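About Us

Zukudville Language House started with 2 tables, a borrowed whiteboard and a group of people who wanted to practice Portuguese without anyone grading them. That was back in 2000. We still don't give grades, and we still use the whiteboard, though the left side no longer wipes clean!

These days we teach Portuguese, Spanish, Italian and Polish to adults of every level, from people who have never said "good morning" in another language to retired teachers who want to argue about novels. Most of our groups meet in the evening, and the longest-running one (Tuesday Portuguese, upstairs) has had some of the same faces in it since the early years. They bring cake. You are allowed to join for the cake, as long as you ask for it in Portuguese.

How we teach

We talk first and open the book later. A typical class begins with everyone telling a short story from their week, and the grammar comes out of whatever went wrong in the telling. It can feel a bit messy for the first few lessons – then one evening you notice you have been chatting for ten minutes and haven't reached for the dictionary once. We love that moment, and we get to see it a lot.

Groups are small, never more than 20 people, and beginners' groups are usually smaller than that. If you miss a class, your teacher will send you the notes and the word list. 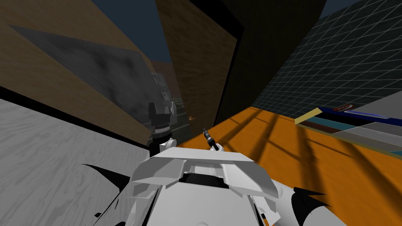
White panels, black fins and an orange floor, in a computer rendering.

Our founder, Valdir Barros, still teaches the Monday beginners and still writes his own reading booklets. There are 39 of them now, all short stories set in a made-up fishing town called Paltov, where the baker and the ferry captain have been feuding since booklet 4. Students get very attached to the captain. We print the booklets in house and you can borrow any of them from the shelf by the stairs.

Beyond the classroom

Every July we close the regular schedule and run Nazari, our summer month of cooking nights, film screenings and long walks where only the language of the day is spoken. Families are welcome, and so are total beginners – pointing and smiling count as speaking on the first walk.

Come and visit

You can sit in on one class for free before you sign up. Just write to the office and tell us which language you're curious about and which evenings you have open. The door is the green one on Sterier Street, next to the shoe repair shop, and the bell works if you press it hard.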